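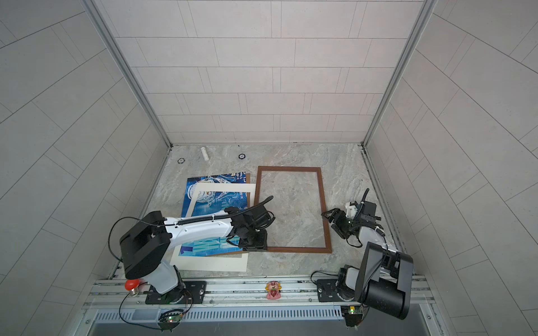 Manaia Hoani wrote:

> I have Ruddock's notice from the June packet and the
> parish card. The notice gives her age as 84, the card
> gives a birth year that makes her 83. Which one goes in
> the index? Also, the notice lists "Mrs. Penus" among
> the surviving daughters with no first name. Do I leave
> the field blank?

Manaia,

Enter both. The age goes in the age field exactly as printed, and the birth year from the card goes in the notes with the source code for the card. We don't correct a notice. If the birthday fell after the date of death, the two figures agree anyway, so check for a day and month before you flag it.

For the daughter, put Penus in the married surname field and leave the first name blank. Do not enter "Mrs." as a first name. The old Stalbridge index did that, and we are still cleaning up 298 lines of it.

Other points on the June packet:

Notice 316 is a card of thanks, so it gets type 3. Type 2 is for memorial notices printed on an anniversary. Please change it before Monday if you can — the merge runs that evening.

"Late of Vodside" means last residence. It has been entered as place of death in several records. Place of death stays empty unless the notice states it.

"Predeceased by" and "the late" both set the deceased flag for the relative. A name in parentheses after a child is normally the spouse and goes in the spouse field, but watch for nicknames, which are printed the same way in the earlier notices.
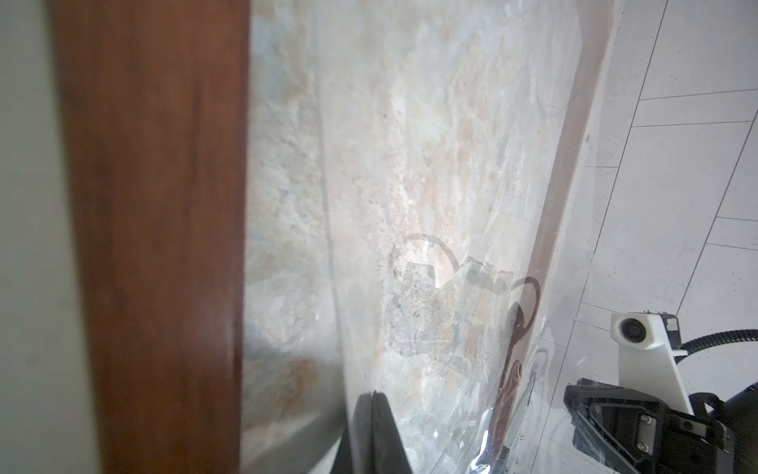 Clear sheet over a mottled, stone-like surface.

Where a stepchild is listed with the children, keep the printed order and set the relation code to S. I have not found a notice in this packet that needs the half-sibling code.

Send the revised file to me and not to the list — the attachment limit is still on.

Nikau Ellery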